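Trulton Summer Robotics - Session 2 Notes
Two arms, one job
Heledd Lewis
August 14, 2023

Welcome back! If you missed the first session, get the setup sheet from your bench partner before you touch anything, and read the part about the stop button twice. I'll wait.

Last time everybody drove one arm and stacked things. Today we're on to bimanual work, which is just the long word for using both arms on the same object, and our theme is washing up (minus the water, sorry). I picked dishes for a few reasons. You all know how to handle them, so you can feel in your own hands what the arms ought to be doing. They're also stiff, slippery and awkwardly shaped, and a plate is a much meaner object than the foam blocks we had before.

So, the plate. When you hold one between two grippers, you've made a closed loop: arm, plate, arm, table. Move one side without the other and the plate has to go somewhere. Either it slips, or it twists, or the motors push against each other and get warm while you wonder why nothing is happening.
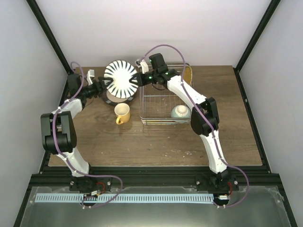 My rule for beginners is to pick a leader. One arm decides where the plate goes and the other one follows at the same height and speed. Swap roles halfway through the session, because almost everyone has a favorite side and you want to find out which one yours is. Go slowly! I mean slower than feels sensible. I've been doing this for years and I still rush the last bit, where the plate has to come down, and that's where I drop things.

A word on grip force. Squeezing harder feels safer, but past a certain point you're only bending the fingers, and a bent finger lets go at a funny angle. Start low and come up until the plate stops sliding.

Watch the cables too. Before you rotate a wrist, look at how much slack you have and which way it's going to swing. A cable that snags on the rack will pull your nice careful pose right out of line.

For the exercise, each pair does 20 tries at moving the plate into the rack. Log every one, drops included - the Claltska group handed in 282 tries last year and the failed ones taught us the most by far. Write down who led, where you gripped and what went wrong, in your own words. "It fell" is not enough. Fell when?

Before Session 3, read the Arnaud handout up to the part on shared loads. Skip the math box if it scares you, we'll go through it together. Bring your log sheets, and a pencil that works.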